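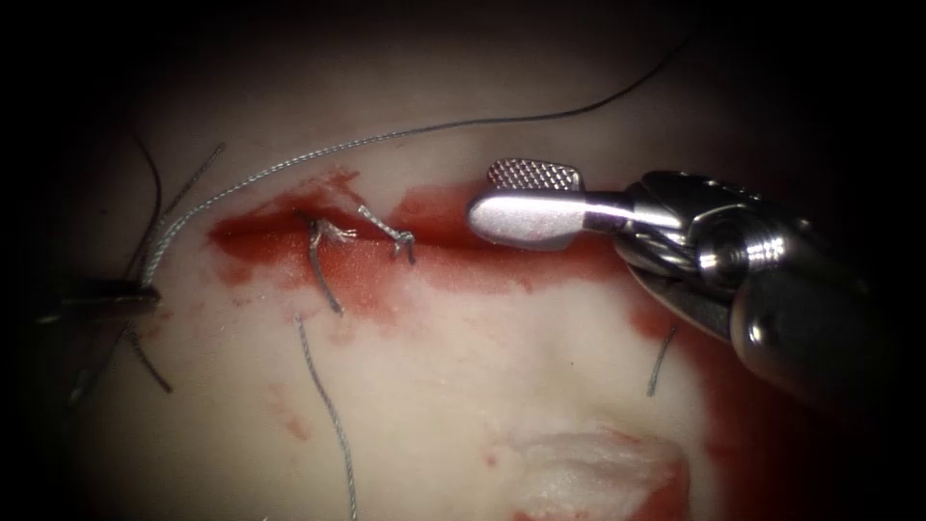
縫合実習台 使用前・使用後点検チェックリスト(コメント付き)

実施日:2024年7月24日
場所:ベスネス棟 1,012号室
点検と記入:コーリー・ラドック
判定の書き方:良/要観察/不可

前回の表が「良」の行列になっていて、読み返しても何もわからなかったので、今回はコメント欄にだらだら書きます。すみません、長いです。急ぐ人は判定だけ拾ってください。項目は8つ、順番は部屋に入ってから出るまでに私が見て回った順です。

1 入室前と床まわり

□ 入口から台までの通り道に物がない 良
□ 足元のコードが壁側に寄せてある 要観察
□ 台のまわりの床に水気がない 良
□ 靴カバーの補充 良

コメント:コードはいつもの場所で一本だけ浮いていました。テープの端がめくれて、靴の先がちょうど入るくらいの隙間です。押さえ直したらくっついたけれど、たぶん来週にはまためくれます。前から言っているとおり、布テープじゃなくてコードカバーにしたい!購入申請の紙はもう書いてあって、私の引き出しの上から2段目にあります。あとは判子だけです。

靴カバーは大きいサイズだけ減りが早いです。小さいほうは棚の奥で箱がつぶれていたので手前に出しました。

2 照明

□ 縫う場所の中央に光が当たっている 良
□ 灯りの首がゆるんでいない 良
□ 拡大画面で糸と組織の色の差が出ている 良
□ 表面のてかりで縫い目が隠れない 要観察

コメント:画面で見ると真ん中は申し分ない明るさで、縁へいくにつれてすとんと暗くなります。縫うところが明るい側にきちんと入っていれば、私は良にしています。迷うのは左の端のほうから糸を持ってくるとき。先端が暗いところに入ると、持っているのは見えても、どの向きで持っているのかが読みにくいんですよね。練習する人には、糸を渡す動作だけでも明るいほうへ寄せてから、と伝えてください。

てかりの「要観察」は、持針器の丸いところに白い光が強く出るためです。組織のほうは気になりませんでした。灯りを少し倒すと楽になるかもしれないけど、倒しすぎると今度は手前が暗い。ちょうどいい角度の印を首の根元につけておきたいなあ、と思いながら今日もつけ忘れました。

3 組織面(縫う前・縫っている途中)

□ 表面にしわや浮きがない 要観察
□ 端がきちんと固定されている 良
□ 縫うライン以外に余計な切れ目がない 良
□ 赤い汚れの広がりで縫い目が読めなくなっていない 要観察

コメント:淡いクリーム色っぽい面なので、赤がつくとものすごく目立ちます。横に長い帯になって、上の縁が濃く、下へいくほどかすれて薄くなる感じ。これ自体は問題にしません。私が気にするのは、濃い縁のところに糸が沈んで、どこに針を入れたか後から追えなくなることです。そういうときは手を止めて、軽く押さえて吸わせてください。こすらないで、押さえる!こするとライン際の薄いところがすぐ毛羽立ちます。

それと、右下のほう、器具の軸の下あたりにも赤いところがありました。帯ばかり見ていると気づきにくい場所なので、次の人は下側にも一度目をやってください。左寄りに薄くかすれた跡もありますが、そちらは放っておいて大丈夫と判断しました。

4 持針器

□ 噛み面の網目がつぶれていない 良
□ 口がなめらかに開閉する 良
□ 手首のピンと小さな留め具にゆるみがない 良
□ 先端に欠けや引っかかりがない 良
□ 口の下側に汚れを残していない(使用後) 要観察

コメント:ここが一番好きな項目です。細かい網目がついた噛み面、拡大するとちゃんと点の並びになって見えるんですよ。この点がぼやけてきたら、つぶれているか、目に何か詰まっているかのどちらかなので、まずブラシをかけてからもう一度見てください。それでもぼやけていたら「不可」にして、赤い札をつけて右の棚へ。自分で研ごうとしないでくださいね(春にやった人がいます。怒ってはいません)。

開け閉めは、空のまま10回。途中で一度でも渋いと感じたら、回数に関係なく「要観察」です。今日は最後まで軽かったです。

下側の汚れは、見落としが本当に多いです。上から見てぴかぴかでも、ひっくり返すと赤いのが残っていることがあります。口の下面、手首の継ぎ目、丸い滑車の溝。この順に見ると早いです。溝は綿棒より柔らかいブラシのほうが向いています。綿棒だと繊維が残って、次に縫う人が「糸くずかと思った」と持ってくることになります。

5 糸と針

□ 糸の包装に破れがない 良
□ 使いかけの糸が台に置きっぱなしになっていない 良
□ 針の数が開始時と終了時で合っている 良
□ 針入れの蓋が閉まる 不可

コメント:先に悪い話から。針入れの蓋、閉まりません。右の爪が折れています。ダーケル社の古い型で、予備はもうないそうです。代わりにアシュビーの小さい箱を出して、古いほうには「使わない」と書いた紙を貼りました。紙をはがして使うのは絶対になしでお願いします。

針の数は、始める前に声に出して数えて、終わってからもう一度、必ず別の人が数えること。一人しかいない日は、面倒でも台の写真を画面に出して照らし合わせてください。合わないときは誰も部屋から出ない。これだけは譲れません。

糸は、長いまま台から垂れていると袖に引っかかります。今日は垂れたものはなし。

6 縫い目と結び目

□ 結び目の間隔がそろっている 良
□ 結び目がラインのすぐそばに落ち着いている 良
□ 切り残しの長さが適当 良
□ 糸端がほつれていない 要観察
□ 次に結ぶ糸が前の結び目に絡んでいない 良

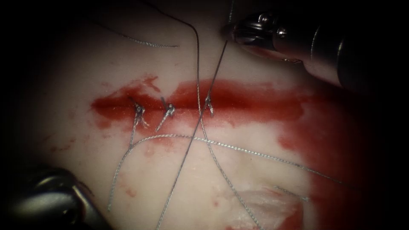

赤いラインに沿って並んだ3つの結び目。

コメント:間隔がきれい!左から順に目で追って、同じ調子で進められるのは気持ちがいいです。正直、私が研修のころに縫ったものよりずっといい(当時のものは写真も残っていなくて助かりました)。

細かく言うと、一番左は短い糸端が少し広がって、ほつれ気味です。結び目そのものは小さくまとまっているので、形としては良、端だけ要観察にしました。それから、左下へ一本糸が降りています。どこまでが切り残しなのか、後で見る人が迷わないように記録の備考に一言あるとうれしいです。真ん中は、上がきゅっと詰まっていて、端も短く切ってあります。お手本にするならこれ。右のは少し細長い形で、長い糸がちょうどラインの上で交わっているところです。交わりの位置を見るにはいい例なので、初めての人に説明するときに使いたいです。

締め加減については、見た目だけでは決めないことにしています。組織が白っぽく引きつれていたら締めすぎを疑って、手を止めて相談。ゆるいほうは、器具の先でそっと横から触れて動くかどうか。引っ張って確かめる人がいますが、それをやると確かめたせいでゆるむので、触れるだけにしてください。

灰色の糸なので、赤の上では案外よく見えます。淡いところにかかると急に見失います。切る前に、はさみの先の向こうに何があるかを必ず一度確認。ここは項目に足してもいいかも。

7 片付け

□ 組織を専用の袋に入れ、口を二重に折った 良
□ 台を上から下へ拭いた 良
□ 鋭利なものの容器が線を越えていない 要観察
□ 手袋の箱に残りがある 良
□ 器具を洗い場へ運ぶトレーに蓋をした 良

コメント:鋭利なものの容器は、線まであと指一本分でした。まだ使えますが、次に人数の多い回があるなら先に替えておいてください。新しい容器は流しの下の左側です。右側の似た箱はスターコセックの洗剤で、開けるとかなり匂います。間違えて開けた日は一日鼻がおかしかったです。

拭き方は「上から下へ」と書いてあるのに、台の縁の裏側が抜けがちです。手袋のまま指を滑らせてみると、拭けているかどうかすぐわかります。拭き布は一枚で済ませようとせず、赤がついたら替える。布の値段を気にして同じもので延ばしている人、見てますよ!布はあります。たくさんあります。

濡れたトレーを重ねるのもやめてください。くっついて取れなくなって、外すときに大きな音がします。隣の部屋は試験中のことがあるので。

8 記録と引き継ぎ

□ この表に空欄がない 良
□ 前回の「要観察」が今回どうなったか書いてある 良
□ 不可の物に札がついている 良
□ 鍵を戻した 良

コメント:前回の要観察は、椅子のがたつきと、流しの水の出の弱さでした。椅子は脚のゴムを替えて直りました。水は直っていません。施設係からは、9月の配管工事でまとめてやると返事が来ています。それまでは洗い物を溜めないで、少しずつ流してください。一度にトレーを入れるのは最大3枚まで。

今回の持ち越し一覧

床:テープのめくれ(コードカバーの申請、判子待ち)
照明:灯りの首に角度の印をつける(ラドック)
持針器:使用後に口の下面を見ること、次の使用者へ口頭でも伝える
針入れ:蓋の爪折れ、使用中止、代わりの箱を設置済み
縫い目:左端の糸端、記録の備考に追記
容器:線の手前、人数の多い回の前に交換
流し:工事待ち

次に点検する人は、良だけの欄でも何か一言書いてくれるとうれしいです。「軽かった」でも「まぶしかった」でもいいので。ペンは表の裏にクリップで留めてあります。インクが薄いほうは捨てておきました。

記入 ラドック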